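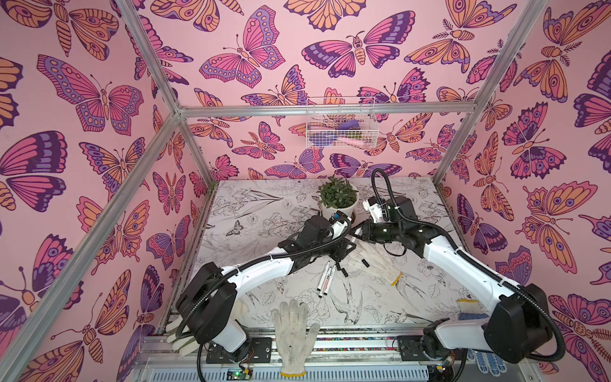
Tatwood Shared Workshop > Groups > Robotics and Automation

Two-arm bench: conduit routing and where to put the boards
Started by shedegaard, 21 replies, showing page 1

shedegaard
The two-arm bench has been up since December and I want to get the cabling settled before more people start using it. Both arms are on their base plates and square to the front rail now. I measured 141 mm from the inside edge of each plate to the center mark, so if you find one of them off that number, somebody has bumped it and I'd like to know.

Two things I want opinions on.

First, the corrugated conduit. On both arms it runs outside the joints and then makes a big loop over the wrist. The right arm's loop stands up a good bit higher. It clears everything at normal speed but I don't like it when the arm reaches toward the back wall.

Second, the circuit boards by the base plates at the front. They're easy to get at and that's the only good thing I can say for them.

Steinar

pkettle
Shorten the loop. You have far more slack than the wrist needs. Park the wrist at the worst angle, pull the conduit until it just starts to go tight, then give it back two inches and clamp it.

mornay_d
I wouldn't shorten it. Did that on my own arm at home and broke a conductor inside the jacket after 14 days of light use. From outside it looked perfect. The fault only showed up when joint five was past halfway, and I replaced a perfectly good motor before I found it.

A tall loop is ugly but the bend radius is big and the cable lives longer. Leave it tall and keep the arm out of the back few inches of the table in software.

pkettle
That's a clamp problem. If you clamp right at the bend, of course it breaks there. Clamp it on the straight part of the link and let the last section move.

mornay_d
It was on the straight part.

shedegaard
I tried pkettle's two inches on the left arm Monday evening with a temporary tie. Full sweep, no binding. I took it off again afterward because I want to think about mornay's motor.

Is there a case for a spring? A light one from the upper link to the top of the loop, so that it gets pulled back when the wrist comes up.

tallulah_b
We had a spring like that on the old single arm. It worked until someone ran the arm with the spring off its hook and the hook scratched the link all the way down. Use elastic cord if you want something there. The hardware store on Galbraith sells it by the foot.

On the boards: please move them. I've reached over that rail to get a marker off the table and had my sleeve on the red wires by the left one. A standoff bracket under the rail would do it, or a small box on the outside of the upright.

hexnut_ray
Not under the rail, there's the vented panel down there and you'd be blocking part of the slots. Outside of the upright is better. Longer wires though.

shedegaard
How much longer before it matters? I'd need 100 mm extra on the left and more on the right.

hexnut_ray
At that length it doesn't matter. If you were going across the room I'd worry. Twist the signal pair and keep it off the motor supply.

quillfeather
New here, joined for the Lenddale open evening and stayed. Can I ask about the walls? The butterflies are great to look at but I would have expected plain gray or green for anything using a camera. Doesn't all that pattern make it harder to find things on the table? The tabletop is printed too.

pkettle
Yes. I've been saying so since it went up.

mornay_d
It's harder and I think that's fine. If it only works on a gray background then it doesn't work on anyone's kitchen table. Train it on the busy one.

pkettle
You can do that later. When you're still debugging the gripper offset, you want as few problems at once as you can get. I lost a whole evening to a white glove on a white tabletop with black line drawings all over it. The detector kept merging the cuff with the leaves.

tallulah_b
The ones with the yellow edge on the cuff are easier, try those first. The plain knit one is the worst of the lot. White markers aren't much better, though you do get the black tip end to aim at.

quillfeather
Thanks, that makes sense. So is the walls question settled or not?

pkettle
Not.

shedegaard
The walls stay for now. Anyone who wants plain can clip a sheet to the horizontal rail at the back, but take the mesh basket down first and hang it up again when you're finished. It goes on the same rail, so don't try to work the sheet in behind it. And put whatever was in it back in it.

hexnut_ray
While we're on housekeeping, can we have a rule about marker caps? If the cap isn't on, the marker is dead in a couple of sessions and we keep buying more. I know capping is one of the jobs we're trying to get the arms to do, but a person can put them back on at the end of the night.

tallulah_b
Second that. Also, whoever is running the reach test, the plant is between the grippers again. It's a fine target for checking that the two arms agree on a position, but come in slowly. The leaves are wider than the pot and the Momovik planner only knows about the pot.

mornay_d
You can set a padding value in the planner. It's under obstacles, default is zero. I use a padded cylinder for anything soft.

shedegaard
Didn't know that was there. I've been editing the pot diameter by hand.

OK, this is what I'm going to do unless someone objects before the weekend:

Left arm gets the shorter loop, clamped on the straight part of the link. Right arm stays as it is with a software limit at the back. We run both for 2,000 cycles and then open up the conduit and look at the wires. That should settle it between pkettle and mornay better than more posts will.

Boards go in boxes outside the uprights. I'll print the left box, and hexnut_ray, can you do the right one? Same screws please.

hexnut_ray
Can do. M3 or M4?

shedegaard
M4, to match the rail nuts we already have.

mornay_d
The test isn't quite fair, the two arms don't do the same motions. The left one does most of the picking and the right one mostly holds. If the left cable fails first, it might only be that it moved more.

pkettle
He's right about that. Run the same motion file mirrored on both.

shedegaard
Mirrored it is. I'll clear the gloves and markers off before the run. If you're planning to use the bench that evening, post in this thread so we don't collide.

quillfeather
Could I come and watch the run? I can sit with the stop button if that helps.

shedegaard
Yes, that would help. I'll be there from seven. Bring something to read, it's slow.

tallulah_b
I have about six feet of the elastic cord left over in my drawer if it gets decided you want it on the right arm. White, 3 mm.

Page 1 of 1 – Log in to reply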